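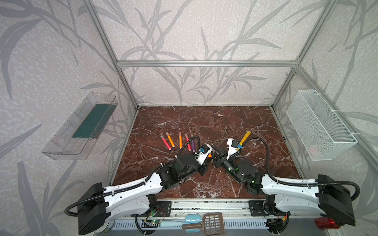
Dos brazos sobre suelo de mármol oscuro, con papel pintado de hierbas al fondo.

Otra vez estamos con los rumores de entrenador. Llevo desde febrero leyendo que el Staraneo va a cambiar de banquillo, y cada semana el elegido es distinto. Primero iba a venir el del Odex, que según las webs ya buscaba casa. Luego el del Odex renovó y esas mismas webs contaron que siempre había querido quedarse. Ninguna borró la noticia anterior, ahí sigue con sus 155 comentarios.

La última es que el técnico del Lelel "ve con buenos ojos" el puesto. Vale. Yo también lo vería con buenos ojos si me pagaran lo que dicen que pagan. ¿Quién lo ha hablado con él? La fuente es un "entorno cercano" y la noticia tiene 200 palabras, de las que la mitad repiten el titular.

Tampoco me creo la versión del club. Dicen que hay confianza total en el cuerpo técnico, y eso lo he oído antes de todos los despidos que recuerdo. Llevamos 24 puntos, hemos ganado ocho partidos y perdido demasiados en los últimos diez minutos. Contra el Buckley nos empataron de córner con todo el equipo metido en el área — y el cambio defensivo esperando en la banda.

¿Hace falta otro entrenador? Puede ser. Lo que no veo por ninguna parte es qué haría el siguiente con un único lateral zurdo y un delantero que lleva sin marcar desde antes de Navidad. De eso los rumores no dicen nada.

Mi apuesta es que acaba la temporada el que está. Y en verano volverán a sacar al del Odex, ya veréis.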